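COMMUNIQUÉ DE PRESSE
6 septembre 2018

Nusov sort « Karunaratne », un premier album enregistré à deux, sans métronome et (presque) sans dormir

Bonjour à toutes et à tous,

Je m'appelle Thiện Vũ, je chante et je joue de la guitare baryton dans Nusov, et c'est moi qui écris ce communiqué parce que nous n'avons pas d'attaché de presse et que mon comparse de batterie refuse catégoriquement d'ouvrir un traitement de texte. Vous me pardonnerez donc le ton, les parenthèses et les points d'exclamation. On m'a dit qu'un communiqué devait s'écrire à la troisième personne, j'ai essayé, je suis arrivé à « le talentueux duo » et j'ai tout effacé de honte.

Alors voilà : notre premier album s'appelle Karunaratne et il sort aujourd'hui chez Rallell, en vinyle, en cassette et en numérique. Neuf morceaux, 40 minutes. Le vinyle est tiré à 241 exemplaires, un chiffre bizarre, je sais. Le devis de l'usine et notre compte en banque se sont rencontrés là. Les cassettes sont au nombre de 140, toutes dupliquées à la maison sur une platine double qui tire un peu vers le grave, ce qui fait que la version cassette est légèrement plus lente que les autres. Nous avons décidé que c'était la meilleure. Ne le dites pas au label.

D'où vient le titre ? C'était le nom inscrit sur la sonnette de l'immeuble où nous avons écrit les trois premières chansons, un été, fenêtres ouvertes, avec l'ampli tourné vers le placard pour ménager les voisins. Nous n'avons jamais croisé le ou la Karunaratne en question. Jamais une plainte, jamais un mot dans l'ascenseur, alors que nous avons joué le refrain de « Rez-de-jardin » jusqu'à en perdre la voix. Donner ce nom au disque nous a paru la moindre des politesses. Si vous lisez ceci, un exemplaire vous attend, et des excuses avec.

Musicalement, je suis très mauvais pour les étiquettes. Les programmateurs me demandent de choisir une case et je finis toujours par cocher « autre ». On vient de l'emo, ça s'entend, surtout dans les arpèges et dans ma tendance à raconter mes ruptures avec le nom des arrêts de bus. Mais on a aussi énormément écouté de slowcore et de vieille chanson à texte, et il y a sur la face B un morceau de sept minutes avec un seul accord, « Ligne de fuite », que je défendrai jusqu'à mon dernier souffle. Ma mère l'appelle « celle où vous accordez les guitares ». Elle l'a quand même mise en sonnerie.

L'enregistrement s'est fait en juin au studio Miline, qui est une ancienne remise à vélos avec une très belle console et un très mauvais radiateur. On jouait ensemble dans la même pièce, face à face, la batterie dans tous les micros et ma voix dans la batterie. Impossible de rattraper quoi que ce soit ensuite : si l'un se trompait, il fallait tout reprendre, et si la prise était belle avec une faute dedans, on gardait la faute. Il y en a une énorme au deuxième couplet de « Mitoyen », j'y chante la fin du troisième. Le texte du livret suit la version chantée, donc l'histoire n'a plus beaucoup de sens, mais quel élan !

Il a fallu 40 prises pour « Sous-location », la plus courte du disque. Je ne sais pas quoi vous dire. C'est une chanson toute simple avec un silence au milieu, et le silence n'était jamais de la bonne longueur. On a fini par la réussir tard, quand on n'y croyait plus, et on entend très distinctement quelqu'un souffler de soulagement juste après la dernière note. Le mixage a failli l'enlever. J'ai tenu bon.

Quelques mots sur les paroles, puisqu'on me pose la question à chaque concert. Oui, elles parlent de logement. Presque toutes. J'ai déménagé beaucoup trop souvent ces dernières années, et j'ai fini par me rendre compte que je rangeais mes souvenirs par adresse : telle dispute, telle cuisine, tel ami, tel canapé. « Dépôt de garantie » est une chanson d'amour, je le précise, un chroniqueur y a vu un pamphlet sur l'immobilier et j'étais à la fois flatté et très embêté. « État des lieux », en revanche, parle vraiment d'un état des lieux. Le monsieur avait une lampe frontale.

Côté scène, on repart à l'automne, à deux dans une petite voiture, avec une grosse caisse qui voyage sur les genoux du passager. Les dates sont en train de se confirmer et nous les annoncerons au fur et à mesure. Si vous avez une salle, un bar, une cave, un salon avec des voisins compréhensifs, écrivez-nous. Nous mangeons de tout, nous nous couchons tôt (mensonge) et nous avons notre propre rallonge électrique. 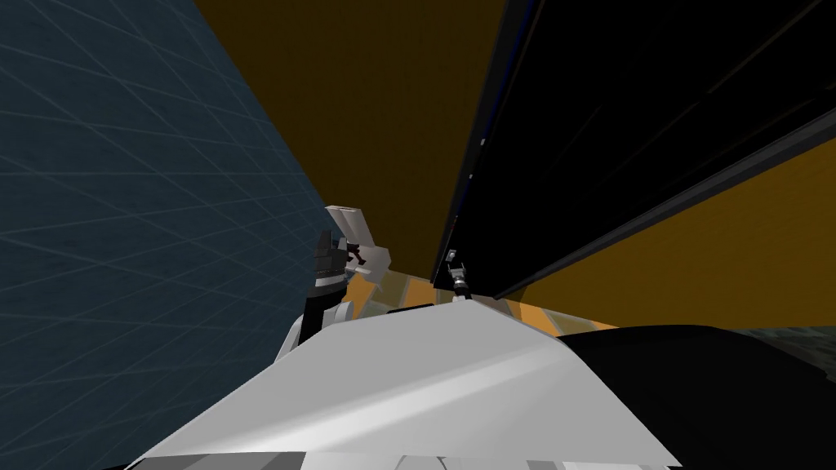
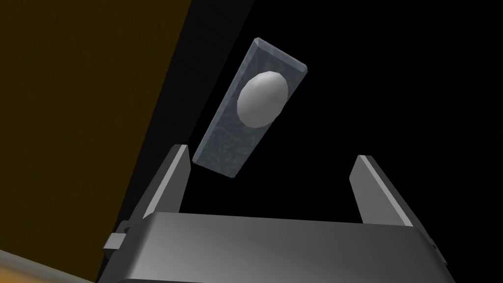
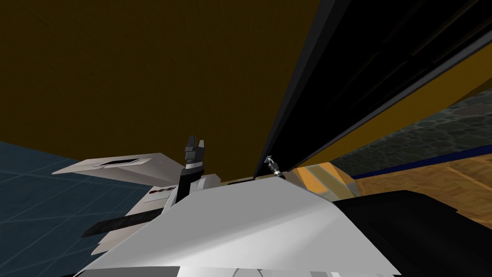 Pour les journalistes, blogueurs, animateurs de radio associative et autres insomniaques : l'album complet est disponible à l'écoute sur simple demande auprès de Rallell, avec les textes et la liste des crédits. Nous pouvons aussi envoyer des cassettes, dans la limite de ce que la platine voudra bien copier avant de rendre l'âme. Pour les interviews, je réponds moi-même, par téléphone ou par mail, et je préviens que je parle longtemps. Mon comparse répond par oui ou par non, ce qui peut convenir aux formats courts.

Un détail pratique pour les radios : « Mitoyen » contient un gros mot, un seul, vers la fin. Une version sans gros mot existe, je l'ai remplacé par « zut » et tout le monde s'accorde à dire que c'est pire. Le label conseille plutôt « Rez-de-jardin » pour la diffusion, qui passe sous la barre des quatre minutes et qui a un vrai refrain, notre seul !

Liste des titres

Face A
Rez-de-jardin
Mitoyen
Dépôt de garantie
Sous-location
Préavis

Face B
État des lieux
Double des clés
Ligne de fuite
Boîte aux lettres

Nusov, « Karunaratne »
Label : Rallell
Enregistré au studio Miline
Vinyle, cassette, numérique

Merci d'avoir lu jusqu'ici, merci à celles et ceux qui nous ont prêté un ampli, un lit ou une place de parking, et à très vite devant une scène ou à côté du stand de disques, où je serai probablement en train de chercher la monnaie.

Thiện Vũ, pour Nusov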